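Clearing out the snack shelf and the hall table this week, so this will be a long one. Going to post as I go. Mute me if you don't care about where other people keep their crackers.

Background for anyone new: we moved into this place in September and the hall table became the spot where everything lands. Keys, mail, chargers, half a pack of gum, whatever came out of a coat pocket. It has been that way for months.

The rule I'm trying is one basket for snacks and nothing else loose on the table. I got this from Orla Keane, who has three kids and a table you can see the top of.

Step one was taking everything off and wiping it down. The wood has a heavy dark grain and crumbs vanish into it, so I always think it's clean when it isn't. Warm water, a bit of dish soap, then a dry cloth going with the grain.

I had a bottle of Sodlow wood cleaner under the sink and tried that on one corner first. It left a film. Went back to dish soap.

The basket is dark gray plastic with square holes in the sides. It held bathroom stuff in the last apartment. I washed it in the tub and let it drain on a towel overnight.

Square holes are good for this because you can see what's left without digging. They are bad for anything small. Single wrapped mints go straight through. So mints need their own container with a lid.

Somebody asked why not a drawer. We have two drawers in the hall. One sticks and the other is full of Colm's cables. I've asked about the cables.

Sorting took longer than the cleaning. I checked the date on every packet. Threw out a bag of rice cakes, some raisins that had gone hard, and a Pirihi oat bar I don't remember anyone buying.

Things that were fine but nobody here eats went in a bag for Fionnuala next door. She said she'd take anything except licorice.

The basket is for packets only. No fruit, because I forget it. No chocolate either, since the radiator is on the other side of that wall.

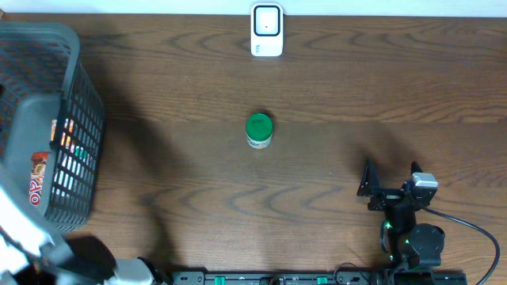 I put the packets in standing up at first and they all slumped over. Flat against the side works better. You see the front of the packet through the holes and you can pull one without moving the rest.

Don't fill it. I filled the last one I tried this with and the bottom layer was there so long it was basically storage. A few things at a time and the extras go in the kitchen cupboard.

Small round tubs with lids are handy to keep near a basket like this. I like a bright lid because I can find it. The white ones with white lids disappear in my house.

A question came in about labels. I don't peel them off anymore. I spent an evening last winter scraping label glue off jars and they looked worse at the end than when I started. If the lid closes, it's good enough.

Treasa Brennan replied that she uses old spice jars for mints and toothpicks. Good idea, but wash them twice. I had cumin mints once.

Now the kitchen cupboard, where the extras go. It's the narrow one to the left of the stove. Top shelf is baking stuff, middle is cans, bottom is snacks. I moved snacks to the bottom so the kids can get their own and stop calling me.

I did look at buying matching bins. Dravero has a set that would have fit the shelf exactly and I had it in my cart for a week. Then I measured the shelf again and I'd read the tape wrong, so it wouldn't have fit at all. Using shoeboxes.

Shoeboxes are fine if you cut the front down to a few inches. Leave the sides tall so they hold their shape. I taped the corners with packing tape.

Someone wanted to know what the whole thing cost. The basket I already had. The shoeboxes I already had. Tape was already in the house. I bought one roll of shelf liner from Jokport and could have skipped it.

The liner curls, by the way. Roll it backward and leave it under a couple of heavy books for a night before you cut it. I didn't do that with the first piece and it pushed the cans forward.

Colm would like it noted that he has moved the cables. They are now in a bag in the bedroom. The drawer is empty and I haven't decided what it's for, so please don't tell him.

The part I haven't solved is mail. It isn't a snack and it doesn't belong on the table, but it comes in the front door and the table is right there. Orla Hanrahan has a clip on the wall by her door and goes through it when the clip won't hold any more. I might copy that.

I don't want a tray. We had a tray. It turned into a second, smaller table with mail on it.

How I plan to keep it up: top up the basket when I put the groceries away, and wipe the table the same day. Take the basket off completely when wiping. If you wipe around it you get a rectangle of crumbs where the basket was, and I found one of those today when I did the shelf in the laundry room.

Couple of replies about ants. We don't have them here but we did at the old place. Anything opened went into a tub or a zip bag and that took care of most of it. An open basket is for sealed packets. Once it's opened, eat it or put it in something that closes.

Same goes for crackers. An opened sleeve of crackers in a basket with holes is soft by the next day.

For the person who asked about size: go by the biggest bag you buy, lying flat, and get a basket a little wider than that. Chips are the problem. I gave up and the chips live on top of the fridge.

That's the hall and one cupboard. Under the sink is next and I'm not looking forward to it. There are at least three kinds of sponge down there and a leak I want to look at first.

If you have a mail setup that works in a narrow hall, please reply with it. I'll read them all tonight after the dishes.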